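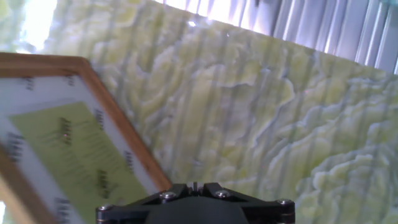 ## Call for participants: home tea tasting panel

Posted 1 November 2024

Liem is looking for 200 households in and near Akport to join a home tasting panel for black tea. You brew the tea in your own kitchen, drink it the way you normally would, and write down what you think of it. The panel runs for six weeks. Households that finish are paid $89.

You do not need to know anything about tea beyond how to make a cup you like. People who put in three sugars are as welcome as people who own a thermometer for the kettle.

## What the panel is about

Liem blends and packs tea for grocery stores and cafes. Our everyday blend, Danduder, has been made to the same recipe for a long time. One of the teas that goes into it is getting harder to buy in the grade we want, and we have put together several versions that use other leaf in its place. Our own tasters have been through all of them. They taste with a fixed weight of leaf, a fixed brewing time and the same water every time, and very few people drink tea that way at home.

We want to know how the versions hold up in ordinary use: left too long in the pot, made with a lot of milk, poured over ice, reheated in the microwave. If you tend to forget your tea on the counter and come back to it cold, please keep doing that and write it down.

The work is led by Melur Goh, who is responsible for blending at Liem. Wahyudi Lumenta handles the mailings and the panel records.

## What you would do

In the first week you will get a box by mail with a tasting notebook, a pencil, a measuring spoon and the first packet of tea. After that a new packet comes each week. Each packet holds 100 grams of loose tea, or the same weight in bags if you asked for bags on your form. It is marked with a letter code and nothing else.

During each week we ask you to:

- drink at least five cups from that week's packet, on at least three different days
- fill in one short page in the notebook for each of those cups
- fill in the longer page at the end of the week, once every adult in the panel household has tried the tea
- send us a photo or scan of the pages, or mail the carbon copies in the envelopes we supply

The short page takes two or three minutes. It asks how you made the tea, what you added, what you had with it, and how much you liked it on a scale from one to nine. There is also a blank space for comments. The longer page takes about fifteen minutes.

Please brew the way you usually do. The measuring spoon is there so that you can tell us how much you used, and you are free to use more or less than a level spoonful. Do not change brands of milk or start filtering your water for the panel if you do not already do it. 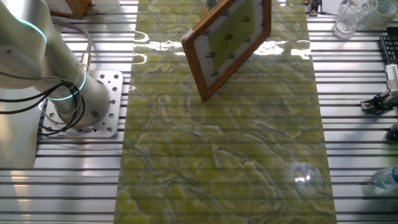 You can go on drinking your regular tea or coffee during the six weeks. We only ask that you do not mix it into the panel tea, and that you leave half an hour between coffee and a cup you plan to score.

## Two groups

The panel is split into two groups of 100 households. Both groups get the same teas in a different order. Group one starts with the loose tea packed this fall, and group two starts one week later. You can tell us on the form if one of the start dates does not suit you, but otherwise we assign the groups by drawing lots.

One of the six packets is the current Danduder blend. We will not say which one until the panel is over, and we ask people who think they have recognized it to keep that to themselves until then, including on social media. Write it in the notebook by all means.

## Who can take part

A household can apply if:

- at least one adult in it drinks black tea four or more days a week
- everyone who will fill in pages is 18 or older
- you have a mailing address in the Akport delivery area and expect to be home for most of the six weeks
- nobody in the household works for Liem or for another company that blends, packs or sells tea

A household can be one person. If there are several tea drinkers at your address, up to four can take part, each with their own pages. The payment is per household and does not go up with the number of tasters.

The teas are not decaffeinated. If you are pregnant, or have been told by a doctor to limit caffeine, please do not sign up for this panel. The tea is packed in a room where spices, dried fruit and nuts are also handled. Anyone with a nut allergy should not take part, and should not share a household set with people who do.

People who were on last year's iced tea panel may apply again.

## Water

We are short of households with well water, and we would like to have some in both groups. Tea made with hard water can look dull and leave a film on the cup, and two of the versions we are trying did noticeably worse in that respect at our tasting table. If you have a well, or if you know that your water is very hard, please say so on the form. You will be asked to fill a small sample bottle in the first week and send it back to us. The postage is paid and you will get a copy of the result.

Households with a water softener can take part as well. Tell us whether your kitchen tap runs through it – in a lot of houses it does not.

## Payment

The $89 is paid by check or bank transfer, whichever you choose, within three weeks after we receive your last pages. A household that misses one week and completes the other five is still paid in full. If you miss two or more weeks, we pay for the weeks you finished, divided evenly.

Whatever tea is left in the packets is yours. So are the notebook and the spoon. At the end of the panel there will be an open tasting at Clukovora, the tea room on the ground floor of our building, where you can try all six teas side by side and hear which was which. Going is optional and has no effect on payment. Bring a guest if you like.

## What we do with your answers

Your pages are entered under a household number. Your name and address are kept in a separate list that Wahyudi uses for mailing and payment, and that list is deleted once everyone has been paid, unless you check the box asking to hear about later panels. We may quote a comment from the notebooks in an internal report. We will not use comments in advertising without asking you first.

You can leave the panel at any time without giving a reason. Send a short message so that we can stop the packets and offer the place to somebody on the waiting list. This is only possible during the first week, so if you have doubts, earlier is better.

## How to apply

Fill in the sign-up form, which you can pick up on paper at the counter at Clukovora or ask us to mail to you. It is two pages long. The questions that matter most to us are the ones about how you make your tea now, so please do not leave those blank.

Return the form at the same counter or mail it to:

Liem Tea and Spice
Attn: Home Tasting Panel
Akport

We expect more forms than we have places. The selection is made so that there is a fair mix of loose tea and bag users, milk and no milk, and town water and well water. Roughly half the places will go to people who use bags. You will hear from us either way. If you are not selected, we will ask whether you want to be on the waiting list.

## Questions people have already asked

**Can I use a tea machine or an electric kettle with settings?** Yes. Note the setting on the short page.

**I drink my tea with condensed milk. Is that a problem?** No. There is a line for it on the page.

**Can I take a packet to work?** You can make some of your cups at work. At least three of the five should be made at home, with your own water.

**What if a packet arrives open or damaged?** Do not use it. Tell Wahyudi and he will mail a new one. You get extra days for that week.

**Can my teenager taste too?** Not for the panel. Only pages filled in by adults are counted.

**Will the notebook be available in another language?** There is an Indonesian version. Ask for it on the form. You can write your comments in either language.

For anything about the teas themselves, leave a message for Melur Goh at the Clukovora counter. For mailings, forms and payment, ask for Wahyudi Lumenta.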